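Wanted: Contributing Writer, Press Release Desk (part-time, remote)
Posted 2023-04-05

Skumorness is a small blog about gadgets, games and the companies that make them. Our inbox is a mess. In a slow week it takes in 500 press releases, and in August, when everybody starts teasing fall products, it gets worse. We want one more person to help read them.

Read is the important word. Most sites paste these things in whole and call it news. We don't think a company saying it is "thrilled" counts as a fact, and we'd like to hire somebody who gets a little itchy at the sight of "game-changing." If you've ever gone looking for the footnote under "up to 90 percent faster" and found there wasn't one, keep reading.

The job: you take a share of the pile each morning, throw out most of it, and write short items on what's left. An item runs about 100 words. It says what the thing is, what it costs, when you can buy it, and what the release left out. If the release left out the price, say so in the first line. You'll use Ikport, our posting system, which is old and loses drafts. Save your work somewhere else. 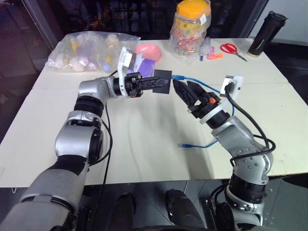 Two robot arms at a pale table.

Pay is $28 per hour, paid monthly. We've seen ads in this line of work that offer "exposure" or "a share of future revenue," and we have a fair idea what those are worth. There are no benefits. You'd be a contractor, so set money aside for taxes.

You don't need a journalism degree. You do need to write a clean sentence, answer email the same day, and be free on weekday mornings, Eastern time. Anyone currently doing PR for a company we might cover can't apply, and that includes former clients who still send you free stuff. Review units go back to the sender.

To apply, pick any release put out by a company in the past month and cut it down to one item. Send us that and the original. Skip the cover letter; we're not sure we'd believe it anyway. Put "Urquhart" in the subject line so we know you got this far. Applications that look as if they went out to every site on the web will be treated like the rest of the inbox.

We're based in Andham, but you can work from anywhere with a decent connection. We reply to everyone who sends a sample, though it may take us a few weeks.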